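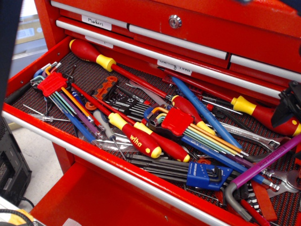

Tool Chest Week at the Sheehan Street Shop

March 24, 2024

I'll admit I put this one off all winter. Every time I went looking for a screwdriver I'd rake my hand through the drawer, find the wrong one, find the wrong one again, and then borrow the one off the bike bench (sorry, bike bench). So last week I finally gave in and declared it Tool Chest Week here at the Stomthorpe workshop, and I've been having a much better time than I expected!

The labels were the easy part. I like handwritten ones. We did the printed kind a few years back and they looked very smart, but whenever something moved you had to go find the label maker, and then the tape for the label maker, so of course the labels stayed wrong for months. With a black pen and a bit of white paper I can fix "Cutting Tools" in ten seconds if the cutting tools go live somewhere else. "Markers" has its own drawer too, and I would love it if the markers went back there. You know who you are.

Then there are the drivers and hex keys, which is where I've been spending my evenings. The red and yellow insulated screwdrivers are the ones everybody grabs first, and I get it, they're comfortable and you can spot them from across the room. Please don't pry paint cans with them, though. Once the insulation is nicked I have to pull that driver from the electrical jobs for good, and they aren't cheap to replace.

As for hex keys, I'm a total convert to the color-coded sets. I used to squint at the tiny numbers on the plain ones, and now I just remember that I want the green one. The catch is that the colors don't always match from one maker's set to another, so green in one holder may not be green in the next. Try it in the bolt before you lean on it! And if you slide a key out of its holder, slide it back in before you go home. A lone hex key at the bottom of a drawer is as good as lost.

My plan is to keep the mesh liner, which I'm very fond of, and add some dividers so the long screwdrivers run front to back with the hex sets beside them. I've been pricing dividers at Clorkine and will probably go with the 3 inch ones if they fit under the drawer above. I still have to measure.

If you've got spare dividers or foam sitting in your garage, bring them along to the next open evening and we'll see what works. I'd like the whole chest sorted before the Pradside repair day in June, when we'll need to find things fast.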